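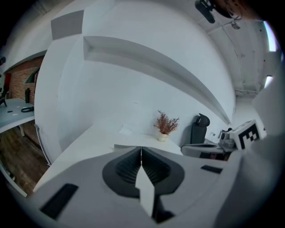 Figure 1. White tabletop and shelf ledge with dried branches in a cream-colored vase.

Serncombe Institute of Interior Studies
Care of Interiors, Part 2
Handout for Unit 6: Light-Colored Work Surfaces
Prepared by Begoña Rivas and Kumaresan D'Souza

Purpose of the unit

This handout accompanies the lecture and the practical session on the upkeep of white and near-white surfaces in offices, studios and home workrooms. Students are expected to have read it before the practical. The section on dried plant material is new this term and replaces the page on cut flowers, which has moved to Unit 8.

1. Why light surfaces are treated separately

A white tabletop shows pencil marks, cup rings and shoe-polish smears that would pass without notice on a dark one. It also hides certain things. Pale paper, clear tape, salt and fine white dust are easily missed when a person looks straight down at the surface under ceiling light. In Figure 1 a small pale sheet of paper lies on the white top, and an item of this kind can be wiped along with the cloth by a worker who has not first looked over the table from a low angle.

For this reason the first step of any cleaning order taught in this course is the low look. Bend until the eyes are a little above the level of the tabletop and look toward the main source of light. Grit, film and dried splashes will appear as dull patches. Do this from two sides of the table.

2. Order of work

Work proceeds from high to low and from the wall outward. Where a shelf ledge runs above a table, as in Figure 1, the ledge is completed before the tabletop is touched.

Remove loose papers and place them together, face up, in the order in which they were found. Papers are never thrown away by the person cleaning, whatever their condition. A blank sheet is treated in the same way as a written one.

Move vases and small ornaments to a side table covered with a folded towel. Lift from the body of the vessel, with one hand beneath it. Do not lift by the rim or by the stems.

Dust the upper face of the ledge with a dry microfiber cloth folded in four. Turn to a fresh face at each pass.

Wipe the underside of the ledge. A recessed underside holds cobwebs and is often in shade, so a hand lamp may be needed. The Lodport lamp kept in the practical room is to be signed out and returned to its hook.

Dust any niche or secondary shelf, back wall first.

Dry-dust the tabletop, then wipe with a damp cloth in straight, overlapping strokes. Circular rubbing leaves visible swirls on many glossy whites.

Dry the surface at once with a second cloth.

Return objects to their former positions.

Students lost the most marks last October at the last step. A quick pencil sketch made before moving anything is permitted in the practical and is recommended.

3. Cloths and solutions

The standard solution for the course is a mild, uncolored dish soap in lukewarm water. Each pair of students will prepare 2,000 ml, which is enough for the full exercise with one change of water. Colored soaps are not used on white surfaces. Abrasive creams and melamine sponges are not used unless the instructor has identified the surface and given permission; they remove marks by removing a thin layer of the finish.

Where fine sanding of a damaged test panel is demonstrated, the paper will be 400 grit, used wet, and only by the instructor. This is a repair method and forms no part of ordinary care.

Cloths are sorted by task. White cloths are for tabletops, gray for shelves and ledges, blue for seating and appliances. A cloth that has touched the floor goes directly into the laundry bin.

4. Dried branches and similar arrangements

Dried branches are chosen for pale rooms because they give color and outline without water or daily attention. They do collect dust, and their thin twigs break easily when brushed against a wall or sleeve. The reddish-brown twigs in Figure 1 fan outward against the white wall behind them. An arrangement of that shape should be brought straight forward from the wall before it is turned or raised.

Dust dried stems with a soft, dry brush, moving from the base of each stem toward its tip. A hair dryer on its cool, lowest setting may be used outdoors or over a covered floor. Water must not be used on the stems, and the vase should be fully dry inside before they are put back.

Fallen pieces are gathered by hand before any cloth is used. Brown bark ground into a damp white surface can leave a stain that is hard to lift. Where staining has occurred, refer to the table of marks issued with Unit 4.

The placement of an arrangement is also a matter of use. Twigs that reach into the space of a seated person will be knocked. At a table with a chair close by, check the clearance with the chair pulled in and again with it pushed back.

5. Chairs and nearby appliances

Office chairs are moved clear of the table before work begins and are cleaned last. Dust the headrest and the upper edge of the backrest first, then the armrests, seat and base. Black upholstery shows pale lint, so the cloths used on white surfaces should not be carried over to it.

Small appliances on a counter are switched off and unplugged before they are wiped. The cloth is dampened; the appliance is never sprayed. Dust behind and beneath it, and see that the cord lies free when it is put back.

6. Discussion

Kwan-ho Chiang's reading on pale interiors, placed on reserve in the Nambiar Library, argues that an almost bare white table needs more frequent care than a crowded one, as each mark stands alone. Vasanthi Thevar's reply, in the same folder, holds that the time saved in moving objects more than makes up for this. Students should come prepared to speak for either position, with reference to a room they know well.

7. Practical session

The practical is held on Friday in the Pollton Building, ground floor. Students work in pairs. Closed shoes are required, and rings and bracelets should be removed before handling glossy surfaces.

A written record of the work, of no more than 2 pages, is to be handed to Kavitha Bangera at the end of the session. It should name the surfaces treated, the cloths and solution used, and any damage noted before work began. Damage discovered during the work is reported at the time and entered separately.

Required reading for the next unit: course reader, chapter on window ledges and blinds.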